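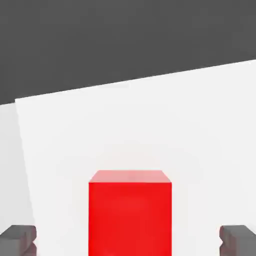 A red cube between the open fingers, in the simulator at Tonside's open day.

I went for the arm. I'll admit that. Everyone went for the arm, which was bolted down by the window with a rope round it, waving at children. I gave it ten minutes and then spent the rest of the afternoon at a screen in the corner looking at a red cube.

Not a real one. Red cube, white table, dark grey behind, two blocky grey fingers coming up from the bottom. That was the whole world. Karthik Siriwardena had the keyboard and had clearly been told to keep it cheerful for the public, and he was cheerful, but he also kept getting interested in his own work and forgetting we were there. Best kind of guide.

He ran the same pick over and over. Start position moved a touch each time. He'd done 534 of them that week, he said, and 248 had gone wrong. The woman next to me said "oh dear". I thought, finally, a number.

Because here is my complaint about open days. I have been to 9 of these now, I keep the lanyards, and at eight of them I never saw a machine miss. Not once. The arm pours the tea, the arm stacks the cups, clap clap, here's a tote bag. You come out knowing less than when you went in. You think the thing works. Or if you're the suspicious sort you think it's all a trick, and you're not better informed either.

Tonside let us watch it miss. A finger came down on the top of the cube. Another time the grip closed early and the cube shot off sideways, and a boy of maybe six shouted "AGAIN" and Karthik did it again. Nobody on the arm side got a laugh that good.

Now the other view, and it was put to me quite firmly over the biscuits by Hwa-young Tak, who looks after visitors there. She thinks the screen is a hard sell. People come in August with bored kids, they've parked miles away, and you show them a box on a table. It looks like a computer game from years ago. There's nothing to it, no shadows to speak of, no clutter, no dust. She wanted the corner given to Fularine, their warehouse thing, which has lights on.

Fair enough, about the parking especially. And I take the point that a bare white table is nothing like a kitchen or a loading bay. Somebody could walk out thinking a robot that can pick up a simulated cube can pick up anything. I asked Karthik about that and he pulled a face and said the plain table was there so that when it failed they knew it was the grip and not the mess. Which I wish had been on the wall somewhere. The wall had a poster about "tomorow's hands".

What I'd do, if anybody asked, and they did hand out a form so I suppose they asked. Keep the arm. Put the screen first, by the door, before the arm, so you've seen the misses by the time it waves at you. Write up the tally in marker pen, big. Let the children move the start position. Give Jamila Bhattacharjee more than a quarter of an hour for her talk, she was halfway through explaining how far apart the fingers should open when they rang the bell for the next group, and I still dont know the answer.

They shut the doors at half past four. The boy was on his third go in the queue.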